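Planning and Buying Your Hand-Held Gripper Kit
Set-Up Guide, Section 2: Before You Order

I wrote this section after my own first order went sideways, so think of it as the chat I wish I'd had before I opened the order form. The rest of the guide covers charging, calibration and file transfer. You don't need any of that yet. What you need right now is a room, a budget, and a fair idea of what you want your grippers to pick up.

I use the Gastik two-hand kit with Numia software, and the steps below follow the Gastik order form. If you're buying through Aoun the form is laid out differently but the questions are the same.

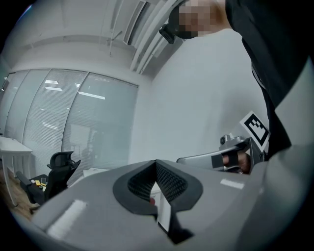
Reading time: 6 min

2.1 Decide how you'll work

1. Write down the tasks you want to record in the first month. Keep them plain: "slide a folder across a desk," "put the card in the tray." If you can't say a task in one line, save it for month two.

2. Next to each task, write whether it needs one hand or both. I was sure I could get by with a single gripper and I was wrong within a day! Flat things are the worst for this - you want one hand to steady and the other to push.

3. Decide whether you want a head-mounted camera as well. The grippers will work without one, but the wide view of the desk saved me so much head-scratching later that I'd cut nearly anything else from the order first.

4. Try on the head mount before you pay for it if your dealer will let you. Wear it for a full 30 minutes, looking down, the way you will when you're working. Five minutes standing up in a showroom tells you very little about your neck.

Note: The hand straps come in two sizes, and the order form fills in the larger one unless you change it. Check this line twice. I have small hands and spent February with a strap folded over on itself.

2.2 Measure the room

5. Pick the desk first and the room second. You want a plain top, enough depth to swing both forearms, and a spot where you can stand or sit without your elbow hitting a wall.

6. Look at the windows at the time of day you'll be working. Go in at 2 p.m. if that's when you'll record. If the sun lands on the desk, put blinds in the budget now. Mine cost less than a spare marker set and I use them every single session.

7. Look up, too. Glossy desktops pick up ceiling lights, and the markers are harder to read when there's a bright streak next to them. A matte desk mat is a cheap fix (get one that lies flat out of the box, the rolled kind fights you for a week).

8. Count your wall outlets and then count your chargers. Add a power strip to the order even if you think you own a spare, and a pack of cable clips to go with it.

Caution: Do not run cables where you'll be walking while wearing the head mount. You see a lot less of your own feet than you'd think. Route them along the wall and clip them down before your first session.

2.3 Fill in the budget sheet

The sheet at the back of this guide has 47 lines. Please don't panic, I left most of them blank. The ones I'd fill in before anything else:

Grippers, pair
Finger pads, spare
Marker set, spare
Head mount and camera
Desk, chair, mat
Blinds or shades
Power strip and cable clips
Objects to handle
Numia license, per seat

9. Put finger pads down as a running cost. They wear, and how fast depends on what you handle. Rough cardboard eats them. I reorder when I'm down to my last 2 pairs, and I've never regretted being early.

10. Order spare markers with the kit. Jadon sells printed ones that fit the Gastik mounts and they ship quickly, but shipping on a small order can sting, so bundle them.

11. Leave money for the boring objects. Folders, boards, cards, little blocks. You'll want several of each thing in different colors and stiffnesses, and I keep mine labeled so I can match an object to its line on my task list.

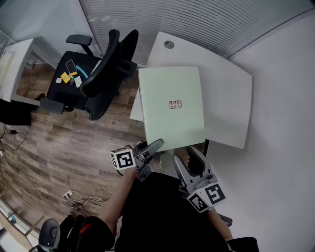

Stiff, flat items are where I'd spend first, as a matter of fact. They're cheap and easy to replace, and they'll show you quickly whether the pads you bought have enough grip. Let the edge hang over the desk a little when you set one down, so a finger has something to get hold of. Soft things like cloth can wait for your second order.

12. Keep a chair or a side table within reach for phones, notes and all the small stuff that piles up. It keeps the desk clear, and if you already own one it costs nothing. Leave the line blank.

2.4 Place the order

13. Ask for the lead time in writing. My quote said 6 weeks and I had already promised people a start date. Don't do what I did.

14. Ask whether the pair ships together. If the left and right units come in separate boxes, you can't finish pairing until both arrive.

15. Check the return terms on the head mount. Some dealers won't take one back once the strap has been adjusted.

Caution: Don't throw out the foam inserts. A return without the original foam may be refused, and the foam is also the best storage for the grippers between sessions.

When the boxes come, check the packing slip against your order before you charge anything, then go on to Section 3, Unpacking and First Charge.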